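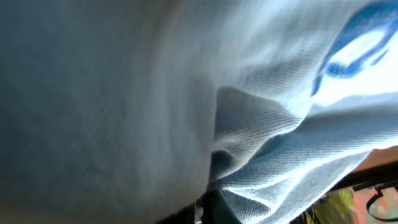
Describing Dust Jackets: Condition Terms for Listings

Posted Thu 28 March by Nantana Hemmin, Sumach Books

Members are asked to review the wording they use for jackets. Two of our recent sales to Tutura Library were returned because "Fine" was applied to the book and the jacket was not graded at all. I propose that every listing carry 2 grades, book first and jacket second, with a price-clipped jacket always noted.

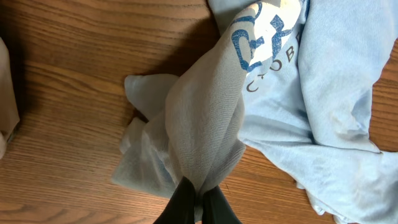
Where a jacket has been supplied from another copy, the listing should say so in the first line. I would welcome comments before the revised terms take effect in May.

liapis_rare wrote:
We support the 2 grades. We do not support the first-line rule. A married jacket should be disclosed, but the place for it is the condition note, with the other faults. Many marketplaces show only the first 80 characters of an entry - the title and publisher need that space. 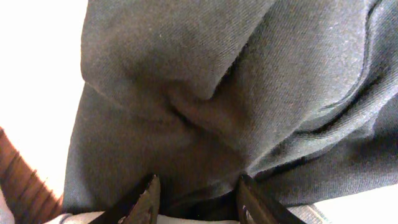

Uneo replied that a buyer who sees only those characters is exactly the one who should be told. A supplied jacket can account for most of the price of a modern first edition.

liapis_rare wrote:
That is true of fiction from the last century. It is rarely true of our stock, which is mainly natural history. One rule should not cover both.

Nantana Hemmin wrote:
I could accept the condition note for books priced without regard to the jacket. Please send sample wording by private message.

This site uses cookies to keep you signed in. Accept | Manage settings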